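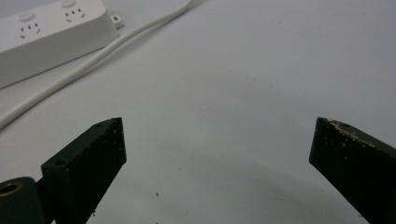 Desk Cable Set: Read Me First

This folder covers the power and cable part of the Pandbridge desk work. It holds 31 short recordings in 5 subfolders, one for each starting layout of the strip and its cord. The text notes sit next to the recordings and use the same numbers.

Contents

layouts – start positions, sketched on paper and scanned
recordings – the clips, numbered 1 to 31
notes – plain text, one per clip
parts.txt – what was on the desk, with stock numbers from Vendex

The table

Light wood top with a pale board laid on it. The strip is white, with a white cord, and goes on the board at a slant. Small things on its top face are listed as "marks" in the notes, whether they are buttons or lights.
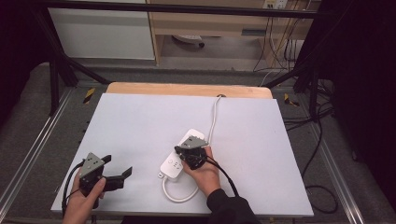
Page last changed: 9/24/21

Layout names are short. "Loop" means the cord curls back on the board near the low end of the strip. "Far" means a cord runs toward the back of the board. A layout can have both, and then the name is "loop-far".

Known problems

Clips 11 and 15 have no notes. The sketch for layout 5 was scanned upside down and is still that way – turn it before you compare.

The August copy used the old Ostermann names for the layouts. If your folder has a file called zarner_map.txt, you have that copy. Use the file to match old names to new ones, then delete it.

Use

Free to copy inside the project. Ask before passing the scans on.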